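4.2 The open day at Dunbar

Our second round of visits was the one we had looked forward to most. The Dunbar kitchen opened its doors for an afternoon in December, and 340 people came through in groups of up to 15 – far more than the hallway was ever built for! Each group stood along the taped line while Mairéad Geraghty ran the demonstration and Rosine Vidal took notes on what visitors said out loud.

We had planned a short talk before each run. By the third group we had dropped it, as people wanted to watch first and ask later, and their questions were much better that way. Children asked what the arm would do if the bag slipped. Adults asked about cost, and then, nearly always, about their own kitchens. Of the 50 visitors who filled in the longer form, 19 named the snack bag task as their favourite part of the day (Figure 3).

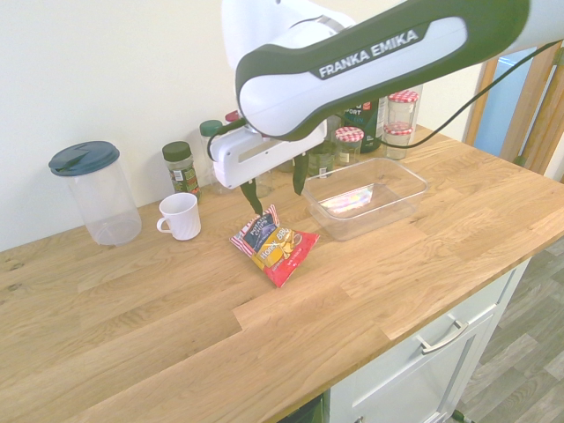 Figure 3. The arm at the counter, with one gripper finger at the top edge of a bag of potato chips and a clear plastic tub to the right.

We were delighted by how long people stayed. Several groups asked to see a second run, and one came back after lunch with neighbours in tow. Vidal's notes also show a change in wording – early remarks were mostly about speed, while later ones dealt with how softly the fingers closed. We return to this in Section 5.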